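Plastic shopping bag

A plastic shopping bag, also called a carrier bag or grocery bag, is a light container made from thin plastic film and used mainly to carry goods home from a store. Most are made from polyethylene. The same bags are widely kept after the first trip and put to other uses in the home, among them lining small trash cans, wrapping shoes for travel and protecting breakable items in storage.

Materials and types

Bags handed out at the checkout are commonly made from high-density polyethylene, a film that is thin, crisp and noisy when handled. Low-density polyethylene is softer and more flexible and is often chosen for the heavier bags sold by clothing stores. Thin bags of the kind torn from a roll in the produce section usually have no handles.

The most familiar form is the T-shirt bag, named for its two loop handles, which resemble the shoulders of a sleeveless shirt. Other forms include the die-cut bag, with a hand hole punched through the film near the top, and the drawstring bag. Folds along the sides, known as gussets, allow a flat bag to open into a wider shape.

Color and printing

Polyethylene film has a cloudy, see-through look in its natural state. Pigments are added to make it white, black or colored. Black film hides the contents and is common in trash bags and in the plain bags used at some street markets. White film gives a clear background for printing.

Store names, patterns and safety notices are generally applied by flexographic printing, in which a flexible raised plate transfers ink to the film. Designs in one or two colors are cheaper to produce and for many years were the usual choice of small stores. The printing is intended to be read when the bag is full. Once the bag is empty and crushed, the lettering and shapes break up along the folds.

Household storage

Because the bags weigh little and take up space mainly through trapped air, a collection kept at home tends to grow bulky. Several methods of storage are in general use.

Loose storage, in which bags are pushed into a drawer, a cabinet or another bag, requires no preparation. The bag-in-a-bag method remains common in many countries. Its main drawback is that different sizes and weights of film become mixed, and a thin produce bag may be pulled out when a stronger one is wanted.

Tube storage uses a fabric sleeve with an elastic opening at each end. Bags are fed in at the top and drawn out at the bottom. Sleeves of this kind are often sewn at home from leftover cloth.

Folding takes more time but saves the most space. The bag is laid flat, smoothed from the closed end toward the handles to press out air, and folded lengthwise into a narrow strip. The strip is then folded into a triangle or rolled, and the end is tucked in. In a household guide written for the Vornness housing association, Mererid Cadwaladr recommended sorting bags by thickness before folding and keeping no more than 12 of each kind. The guide also advised setting aside any bag with a split seam or a stretched handle. 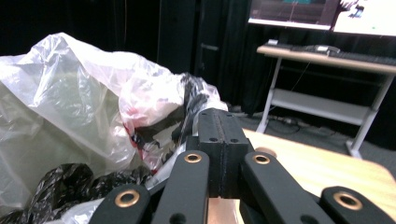

Crumpled plastic bags, including translucent white, printed and black film.

Reuse and recycling

A bag that is clean and undamaged can be used for shopping several times. Bags that have held raw meat or leaking containers are normally discarded. Small holes do not prevent a bag from being used as packing material – crumpled film fills gaps in a box and helps keep the contents from shifting.

Plastic film is excluded from many curbside recycling programs, as it can wrap around the moving parts of sorting equipment. Some stores provide separate collection bins for it. Bags placed in these bins should be empty and dry, with receipts and labels removed.

Bags are also used as a craft material. They may be cut into loops, joined into a continuous strand known as plarn, and crocheted or woven into mats and baskets. Zawadi Muriithi, who taught the technique at the Mohamedi craft center, grouped bags by color before cutting and kept printed film for borders, where the broken pattern gives a speckled effect.

Safety

Thin film can block the nose and mouth, and plastic bags present a suffocation hazard to infants and young children. Stored bags should be kept out of their reach. They should also be kept away from stoves, heaters and other sources of heat.

See also

Paper bag
Reusable shopping bag
Trash bag
Plarn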